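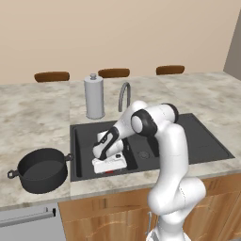 Tips for keeping a gaming PC quiet and cool at home

Dust filters: Rinse them in the sink under cool water and leave them overnight. The Wustex spray cleaner gets a lot of praise. I tried a $3 can and saw no difference from tap water.

Fans: Hold the blades still before you blow them out. Skip the vacuum.

Thermal paste: Forums will tell you to redo it every May. Mine went four years, and the temperature under load was 75 C before and 75 C after.

Cooling pads: Grisholm claims its pad cuts heat by "up to 194%." I'd like to hear what that means. Two books under the back corners of a laptop do the same job.

Keycaps: Warm water, dish soap, a bowl. Take a picture of the layout first. Saadet Karaca swears by denture tablets, but I'm not convinced.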